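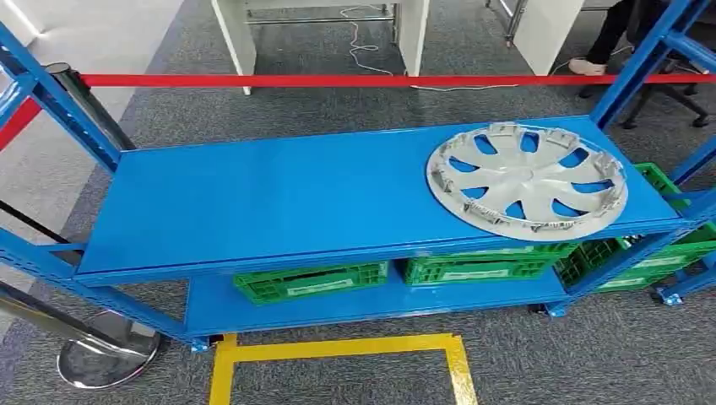 ACTA DE LA SESIÓN DE PRÁCTICAS

Relato

El reglamento de la Escuela Técnica de Trakville disponía que toda sesión de prácticas quedara recogida en un acta, que el acta fuera redactada por un miembro del alumnado y que su redacción se ajustara a los hechos. El artículo 40 añadía que las apreciaciones personales debían evitarse. Durante el curso en que el equipo Vusturine preparó su participación en el concurso de manipulación autónoma, la redacción correspondió a Tincuța Marinescu, alumna de segundo, que había llegado a la escuela con el curso empezado y a quien se asignó el cuaderno por ser la única función vacante.

El equipo disponía de dos programas de control. El primero, llamado Sika, había sido escrito por el alumnado de la promoción anterior y se consideraba fiable. El segundo, Sima, era obra de la promoción presente y se consideraba prometedor, término que el profesorado empleaba con prudencia. Ambos debían gobernar el mismo robot y resolver la misma tarea: localizar un tapacubos sobre el estante superior de un carro metálico, tomarlo por el borde sin dañar las pestañas de sujeción y depositarlo en el lugar indicado. Las bases del concurso admitían un solo programa por centro. La elección debía quedar resuelta antes de que terminara junio.

La primera acta de Tincuța ocupó once páginas. Hacía constar la hora de apertura de la sala, el estado de las baterías, la posición de las cajas verdes en el estante inferior y la circunstancia de que el carro era azul. La dirección de estudios la devolvió con una nota al margen en la que se rogaba mayor concisión. La segunda ocupó media página y fue devuelta por insuficiente. A partir de la tercera no hubo devoluciones, y la alumna dedujo que nadie las leía.

Esta deducción tuvo consecuencias.

En el acta de la sexta sesión, después de consignar que Sika había completado la tarea en todos los intentos, Tincuța escribió: «Se hace constar que Sika alcanza el tapacubos como quien recoge un plato de la mesa de otro.» No hubo observaciones de la dirección. En la séptima anotó que Sima se había detenido con la pinza a un palmo del estante y que permaneció así hasta que se agotó el tiempo. «Se hace constar», añadió, «que la detención no pareció un error.»

El profesor responsable, señor Olmedo, era un hombre que hablaba poco y siempre de pie. Atribuyó las detenciones al brillo del estante. La superficie azul, explicó a los alumnos, devolvía la luz del techo, y el programa, al mirar entre los radios del tapacubos, encontraba un fondo cuya distancia no lograba establecer. Sika no padecía esa dificultad porque no miraba entre los radios. Buscaba un círculo, calculaba el centro y cerraba la pinza sobre el borde. Sima, en cambio, había sido escrita para reconocer la pieza entera.

– Entonces ve más – dijo Tincuța.

– Ve más y tarda más – respondió el profesor –. El jurado puntúa lo segundo.

La observación figura en el acta correspondiente, sin comentario.

Se acordó corregir Sima. Los trabajos se prolongaron durante varias semanas y fueron asumidos por cuatro alumnos, que se repartieron el código por secciones y dejaron de hablarse por causa de una de ellas. La sección discutida regulaba el margen de duda, es decir, el grado de certeza que el programa debía alcanzar antes de mover el brazo. Una parte del equipo sostenía que el margen era excesivo. La otra, que reducirlo equivalía a convertir Sima en una copia de Sika con peor letra. El señor Olmedo dispuso que se ensayaran ambos valores y que los resultados constaran por escrito.

Constan. Con el margen reducido, Sima tomó el tapacubos sin demora y rompió una pestaña. Con el margen original no rompió ninguna y agotó el tiempo en la mayoría de los intentos. El registro del programa, que se imprimía al término de cada sesión y se adjuntaba al acta, alcanzó en una sola tarde las 1317 líneas. Casi todas decían lo mismo: posición estimada, confianza insuficiente, nueva observación.

Tincuța tenía la obligación de adjuntar el registro, no la de leerlo. Lo leyó una tarde en el autobús, con las hojas sobre las rodillas, y advirtió que las posiciones estimadas no eran iguales. Diferían en milímetros. El programa no repetía la misma observación; se desplazaba un poco en cada una, inclinaba la cabeza del robot, volvía a medir. En la línea 400 la estimación ya era correcta. En las siguientes continuaba siéndolo. Sima sabía dónde se hallaba el tapacubos desde mucho antes y seguía comprobándolo.

La alumna no era programadora. Había ingresado en la escuela para cursar mecánica y en el equipo porque se lo pidieron. No obstante, conocía aquella conducta. En su primer mes en Trakville había ensayado cada frase antes de pronunciarla, la había corregido, la había vuelto a ensayar y, cuando por fin la consideraba segura, la conversación trataba ya de otro asunto. Sus compañeros la tuvieron por callada. En las actas de aquel periodo, que no redactaba ella, figura como asistente y nada más.

En la sesión siguiente pidió la palabra. El procedimiento era inusual, pues quien redactaba el acta no intervenía en ella, y el señor Olmedo tardó en concedérsela. Tincuța expuso lo que había leído. Habló despacio, con una mano sobre el papel, y señaló la línea. Propuso que no se modificara el margen de duda. Propuso que se indicara al programa cuántas veces podía mirar.

Hubo un silencio que el acta no recoge. Uno de los cuatro alumnos, que llevaba dos semanas sin dirigirse a los otros tres, se dirigió a ellos para pedir el teclado.

El límite se fijó en 64 observaciones, cifra que el alumno escogió por costumbre y que después nadie encontró motivo para cambiar. Si al llegar a ella las estimaciones coincidían, el programa debía dar por buena la última y actuar. Si discrepaban, debía retirarse y comunicarlo. La prueba se preparó a media tarde. Se dispuso la pieza boca arriba sobre el estante y se hizo retroceder a los presentes hasta el otro lado de la cinta roja, de acuerdo con las normas de seguridad de la sala.

El robot se aproximó al carro y se detuvo. Inclinó la cabeza hacia el estante, la levantó un poco, volvió a inclinarla. El señor Olmedo miró el reloj de la pared y luego, de manera que pudo ser advertida por todos, dejó de mirarlo. El brazo descendió junto al borde del tapacubos y la pinza se cerró entre dos pestañas.

Transcurrieron unos instantes en los que no sucedió nada. Después el robot alzó la pieza.

Tincuța, que debía anotar la hora, no la anotó. Este es el único dato que falta en el acta de aquella sesión. En el espacio reservado al efecto figura una línea trazada a lápiz, y debajo, con la letra algo más grande que de costumbre: «Se hace constar que lo ha cogido.»

La dirección de estudios devolvió el documento al cabo de tres jornadas. Señalaba la omisión de la hora, el uso del lápiz y el incumplimiento del artículo 40 en seis actas consecutivas, que se enumeraban. La alumna comprendió entonces que habían sido leídas todas. Acudió al despacho con el cuaderno y con una disculpa que había preparado por la escalera. La directora, una mujer de gafas estrechas que firmaba sin levantar la muñeca, no se la dejó terminar.

– El plato de la mesa de otro – dijo –. ¿Qué quería usted decir?

Tincuța pensó la respuesta. La pensó una vez más.

– Que lo coge sin preguntar – contestó.

La directora asintió, abrió el cuaderno por la página devuelta y escribió ella misma una hora aproximada: roughly habría sido impropio en un documento oficial, de modo que puso «hacia las cinco».

La elección entre los dos programas se sometió a votación en la última sesión de junio. El señor Olmedo recordó al equipo que Sika era más rápida y que el concurso premiaba la rapidez, y añadió que su deber era recordarlo. Se votó a mano alzada. Por disposición reglamentaria, quien redactaba el acta carecía de voto, si bien podía hacer constar su parecer cuando así lo solicitara.

Tincuța Marinescu lo solicitó. El acta recoge su intervención completa, que consta de dos frases, y a continuación el resultado, favorable a Sima. Recoge también que, concluida la votación, el tapacubos se colocó de nuevo sobre el carro y se reanudaron las prácticas.

Compartido 40 veces
3 comentarios

Relatos recientes
El inventario del taller de fresado
Solicitud de traslado
La segunda convocatoria
Instrucciones para cerrar la sala
Un tornillo de métrica desconocida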